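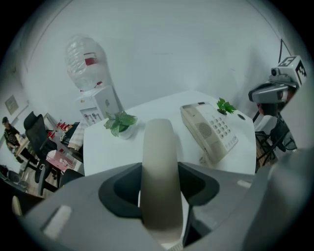
On 2025-04-22, another list member wrote:
> I still don't see how the Zutside test counts for anything. Half the
> grid stayed home, the track was green all morning, and the Lustis car
> was on the old Grube tire. If they want to use those times to sort the
> qualifying groups for Flestinbridge they should say so in writing.
> Also, is the 2000 cc limit checked before or after the race this year?

The times are not used for the groups. Groups at Flestinbridge come from last year's points, and new entries go at the back of group 2. That is in the supplementary regs, near the end, under the pit lane speed limit.

On the tire, Lustis ran the old compound before lunch and the new one after. The afternoon sheet has car 74 well down the order, but it did only short runs and came in twice with a loose splitter. I wouldn't read much into it.

Engine capacity is checked after the race. The scrutineers pick the cars and seal them in parc ferme, and you need to have someone there with tools to pull the head. Last September two crews had already packed up and it took until dark.
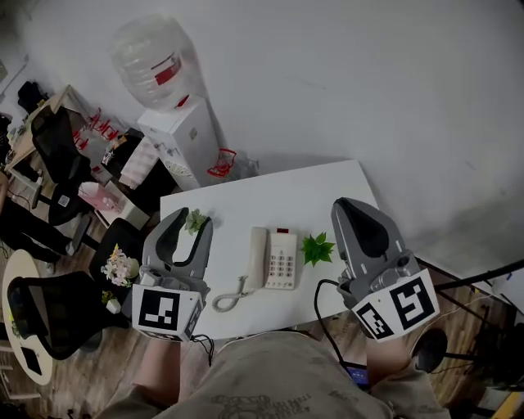

White table and two hand-held grippers

Two other things from the test. The noise meter has moved to the outside of the last corner, so anyone who was close to the limit before should bring a spare silencer. The marshals also want the rear rain light on for every out lap, dry or not.

Does anyone have a set of 15 inch wheels for a Zutside they would lend for the weekend? Mine are cracked at the hub. I can collect on the Thursday.

Please trim your quotes when replying, the digest is getting long.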